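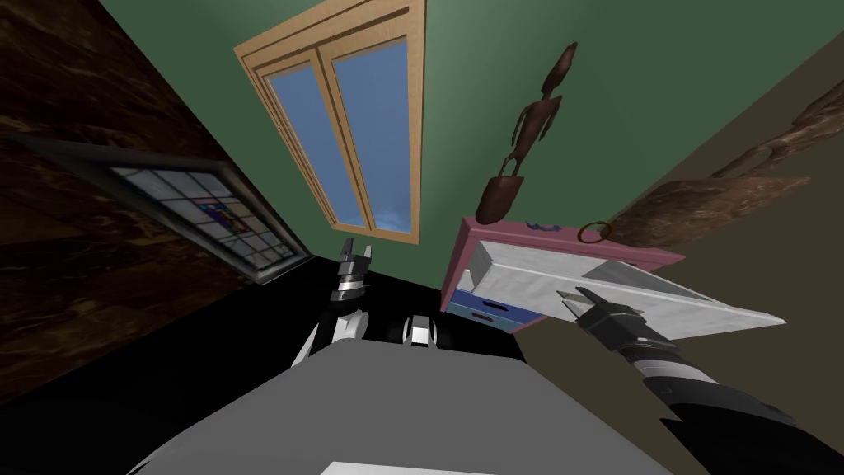 Chapter 6. Articulated Objects and Constrained Motion

Chapter 5 dealt with free-space planning, where the only limits on a path were joint ranges and collision. Most household objects do not allow this simplification. A hinge, a slide or a screw removes degrees of freedom from whatever is holding it, and a controller that ignores the loss will either stall or build up large internal forces. Consider the drawer in the opening figure, a simulated task in which the right gripper holds the edge of a white drawer and keeps it pulled out from a pink dresser. With the grasp treated as rigid, the pose of that gripper has one free parameter, the extension of the drawer. The left gripper is open and holds nothing, so its arm can still be planned by the methods of Chapter 5, provided the extended drawer is added to the collision model.

6.1 Scope

This chapter covers three problems: estimating the type and axis of a joint, planning along it, and controlling contact force while the plan is carried out. We treat prismatic and revolute joints in full. Screw joints are left to the exercises. Closed chains formed by two arms holding one object are postponed to Chapter 8.

Readers should be familiar with the manipulator Jacobian and with the impedance controller of Section 4.3. The notation is unchanged, except that q now denotes the joint vector of the robot only. The state of the object is written s, a scalar in every worked problem of this chapter.

6.2 Software

The worked problems use the Skenwood simulator with the Clandeo planning library. Skenwood stores each articulated object as a tree of links, and each joint carries limits, damping and dry friction. Clandeo reads the same tree, but it does not read the friction values. This is a common source of error: a path that is valid in the planner may call for a pulling force that the gripper model cannot supply. Check the force profile before blaming the planner.

The control loop runs at 1000 / 16 Hz, that is, one update every 16 ms. The physics step is shorter and is set separately. Do not tie the two together, as contact forces will then change with the control rate.

6.3 The constraint as a manifold

Let T(s) be the pose of the handle, or other grasped edge, at extension s, and let G be the fixed transform from that edge to the gripper. The forward kinematics f(q) must then satisfy

f(q) = T(s) G

for every s along the motion. For a prismatic joint T(s) is a translation along a unit axis a, applied to the closed pose. An error in a of even a few degrees matters, since the sideways displacement grows in proportion to s. The arm must be soft across the axis and stiff along it — the reverse of the setting used for surface following in Chapter 4.

Sampling q at random will almost never satisfy this equation. We therefore sample s first, solve for q, and connect neighbouring solutions by projection. Algorithm 6.1 gives the procedure, with a default limit of 3000 samples and 43 projection steps per sample. Both figures were chosen for the arms used in this book and should be tuned again for any other.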